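How do I get my daughter's chess club kids to write down their moves?

Posted by Juniper Nguyen-Tran
Friday, February 28, 2020
544 views

Hi all! I started helping at the Prilstead library chess club in August and I am completely hooked. We meet after school, mostly kids from second to fifth grade, and my own daughter is one of them. They love playing. They'd play through a fire drill if we let them.

What they do not love is writing down their moves. I'd like them to play in the Erkcombe scholastic this spring, and the flyer says players in the upper section have to keep score. A few of the kids can name every square on the board if you point to it, but as soon as there's a clock running the scoresheet goes blank after move six or seven. Others write the wrong color's move in the wrong column and then the whole thing slides. My daughter writes "horse took guy" (I kept that one, it's on the fridge).

I've tried stickers, and I've tried having a parent write for them. The stickers worked for one afternoon. Has anyone gotten a group this age to do it and keep doing it? And is there an age where I should just let it go and let them play? I'm a beginner myself, so please explain like I've only known what en passant is for a few months!

Otis Kincaid

Just make it a rule. No sheet, no game. They'll learn fast. Ours did.

Also buy the scorebooks with big boxes, the small ones are useless for little hands.

Latrice Haddad

Oh, I love this question! I've coached elementary kids for years and getting them writing is one of my favorite parts, so forgive the long reply.

First, the age thing. I don't push it on first graders at all. By third grade nearly everyone can do it, with some wobble. If you have a second grader who's keen, great, let them try, but I wouldn't hold up anyone's fun over it. For the tournament, ask the organizer which sections need it. Most of the scholastic events I've been to are relaxed with the youngest section, and the director will usually tell you straight out over email.

Now the practical part. I split it into stages and I spend a good long while on each.

Stage one, battleship. Before anyone writes a chess move, we play battleship on a chessboard grid. Pawns are the ships, a folder stands up in the middle, and you call out squares. Letter first, then number, every time. It gets loud. After a few meetings they stop hunting along the edge of the board for the letter, and that hunting is what eats their time in a real game.

Stage two, reading before writing. I hand out a short game already written down and they play it out on the board in pairs, one kid reading and the other moving. If they end up with a different position from the pair next to them, they go back and find where it split. They think it's a detective game! I use very short ones at first, ending in checkmate before move ten, and I like to stop one move early and ask who can find the mate.

Stage three, only write your own moves. This was the big change for my group. Forget the opponent's column entirely for a month. They make a move, they write it, they hit the clock. Once that rhythm is in their hands, add the other column. The sliding columns you describe mostly go away, and for the kids who still slip I draw a heavy line across the sheet every five moves so they have somewhere to get back on track. 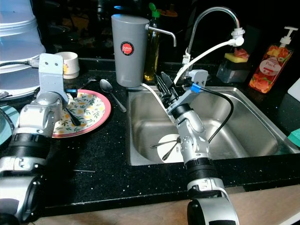
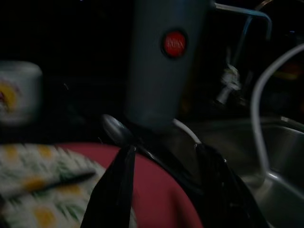 Stage four, give them something for a finished sheet. I don't mean stickers. When a kid brings me a complete game, we play through it together and I pick one move I truly like and circle it. That's all. They come running with those sheets. One boy had me go through a game he lost in eleven moves, and he was so proud of his knight move in the middle that he asked to show his grandmother. If nothing is written down we can't do any of that, and they work it out by themselves pretty quickly.

A few odds and ends:

Let them use "N" for knight from day one. Some coaches start with pictures of the pieces, but then they have to unlearn it. Your daughter's "horse took guy" is a fine start, though, because she's recording who moved and that something was captured. She only needs the square!

Skip the plus sign for check and the "x" for captures if they're struggling. A sheet that says Nf3 where it should say Nxf3 can still be played through.

Pencils, not pens. Short pencils roll less. I bought a box of 500 golf pencils and I'm still using them.

Don't use a clock on the first day of any new stage. Bring it back once the writing looks easy.

Please tell us how Erkcombe goes! Two of my kids played their first event last year and I was more nervous than they were.

Rochelle Pennington

Seconding battleship, my group begs for it. I'd disagree a little with Otis. We tried "no sheet, no game" and lost 2 kids who were happy just playing, and I still feel bad about it.

One more thing that helped us: a demo board on the wall with the letters and numbers written extra large, and a different child each week who gets to be the "recorder" while I play a game against the whole group. They vote on a move, I answer, the recorder writes both on the whiteboard. Everybody corrects everybody. It's noisy and takes up most of the hour, but by spring even my quiet ones were shouting out "bishop to c4!"

And check the board is the right way around before they start. We had an entire round of beautiful scoresheets that made no sense, and the boards had all been set up with a dark square in the right-hand corner. My fault entirely.

Juniper Nguyen-Tran

Thank you, these are wonderful! I'm starting battleship on Tuesday and I've already found a stack of folders. Latrice, do you let them pick where the pawns go, or do you set them up?

Latrice Haddad

They pick! Five pawns each, and no two touching.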